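Sunday, June 18, 2023

Slow morning in the Vurncombe room, and a pleasant one. Lama had brought pastries, so we started a bit late and I'm not sorry. The plan was to settle the bedside corner once and for all -- bed, sheet, basket, and what goes in the basket -- so that whoever sets up next week doesn't have to guess, as poor Rami did on his first day.

The plaid sheet stays. I know Omar prefers a plain one, but the mauve-pink looks like something a person would really sleep under, and I like the way it hangs down toward the floor. Please don't tuck it in! I spent far too long smoothing it out again after lunch.
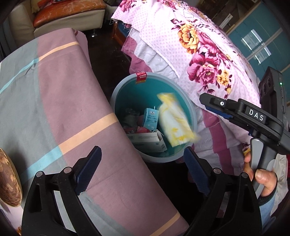
Bedside basket, with the milk carton, the flattened white box and the crumpled plastic bag.

I'm fond of the little light-blue carton and would like it kept standing up in the middle if we can manage it. Anything that goes in has to be rinsed and dried first (we all remember the yogurt). Wrappers can go wherever they land. The red label stays on the back of the rim; Ayman asked whether to peel it off and I said no, it's how I tell this basket from the other two in the closet.

Still to do: Ghada wants 3 more cartons saved from the break room, and the Lemma shelf needs a box for clean trash, which sounds silly written down but there it is. I also owe Rami 2 spare pillowcases. Left the lamp on by mistake, went back up, turned it off.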